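Recording bottle pickup episodes on the Jernen bench

This page covers recording for the bottle-to-bin task. It assumes both arms are homed and the Losanex recorder is already running. The target for this task is 4000 episodes, stored in blocks of 1000.

Each episode needs the wrist view and the overhead view. Open both before you record anything. 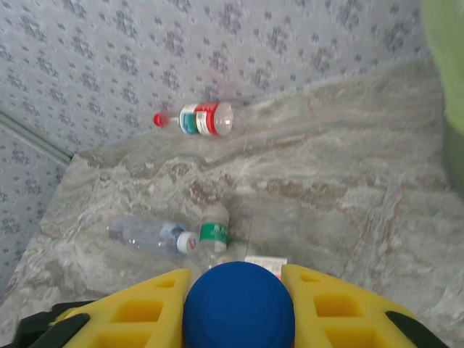
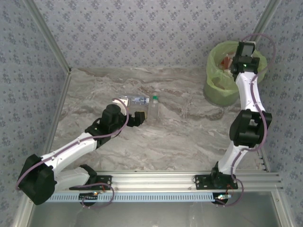
Wrist view (first) and overhead view (second), bottles on the marble-pattern floor.

1. Create a block in Losanex and enter the task name. Use the same spelling every time -- the loader treats "bottle_bin" and "bottle-bin" as two tasks.

2. Set out the bottles. Mix lying and upright starts within a block, and change which way the caps point. A policy trained on one layout will learn the layout.

3. Check that the bin opening is inside the overhead view and that both arms can reach it. Leave the bin where it is until the block ends.

4. Start recording, then wait one second before moving. The trimmer needs a still segment to find the start.

5. Pick up one bottle per episode. Approach slowly and close the gripper on the body of the bottle. Release over the bin opening, then return to home.

6. Mark the episode as good, failed or discard. Keep failed grasps that end in a second try. Discard any episode with a dropped camera stream.

After every 4 episodes, change the layout. When a block is full, run the Pandey checker before starting the next one. It reports missing wrist images and clock offsets between the two views.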